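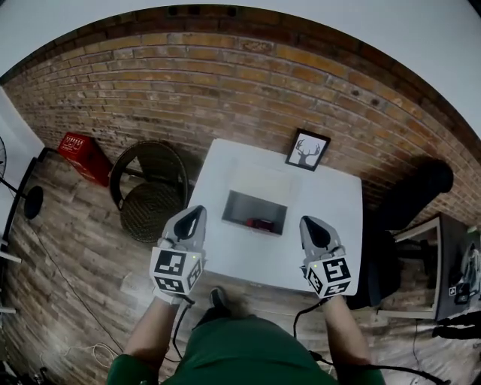
**Ticket status:** Resolved, monitoring
**Service:** Koltidari shared file storage
**Opened by:** Hazel Ruiz-Ortega, Records Office
**Assigned to:** Natanael Brito, Storage Support
**Priority:** Medium

## Reported problem

The Records Office reports that files saved to the shared folder "Macedo" on one desktop computer do not appear on other computers in the office. The sync icon shows a green check mark, and no error message is displayed. Files opened through the web page are older copies. Two staff members have saved changes to the same spreadsheet without seeing each other's work.

The requester asks that no files be removed from any computer until the cause is known.

## Initial checks

- The account is active and the password has not expired.
- The storage plan is not full. The folder holds 28 GB against a limit of 300 GB.
- The desktop program is on the current version on all office computers.
- Other shared folders, including "Prikov," sync normally on the same computer.
- Signing out and back in made no change.
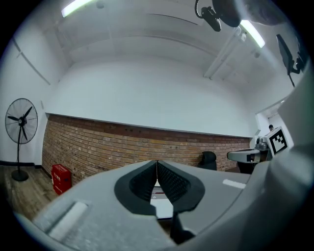 ## Work log

**9:10 a.m., N. Brito.** Remote session started with the requester's permission. The "Macedo" folder on the affected computer was copied to an external drive before any further work. Copy verified by file count and total size.

**9:45 a.m., N. Brito.** The program log shows the folder was last compared with the server in September. After that point each new file was placed in a waiting list and was not sent. The list had reached 1,000 entries, the most the program will hold. Later changes were not recorded in the list.

**10:20 a.m., N. Brito.** The first entry in the list is a file whose name ends in a blank space. The server refuses this name. The program tried the file again each time it started and did not move on to the next entry. The file was renamed by the requester, and the program was restarted.

**10:35 a.m., N. Brito.** Uploads resumed. The waiting list began to clear, but changes made after the list filled were still missing from the server. A full rescan of the folder was started from the Advanced menu.

**1:50 p.m., H. Ruiz-Ortega.** The requester confirmed that recent files now open on a second computer. Three spreadsheets appear twice, with the words "conflicting copy" in the name of the second version.

**2:15 p.m., N. Brito.** Duplicates are expected where two people changed the same file while it was out of step. Both versions have been kept. The Records Office will decide which entries to carry over. Support will not merge or delete office records.

**3:40 p.m., N. Brito.** Rescan complete. File counts match on the server and the affected computer.

## Instructions to the requester

1. Review each conflicting copy and move any missing entries into the main file.
2. Keep the external drive until the review is finished.
3. Do not use blank spaces at the end of file or folder names.
4. Report any folder in which the web copy is older than the desktop copy, even if the green check mark is showing.

## Follow-up

The incorrect check mark has been reported to the Koltidari product team under the label "Rerka." Support has requested a visible warning when a file is refused by the server. No delivery date has been given.

This ticket will stay open for monitoring until the Records Office confirms that its review of the three spreadsheets is complete.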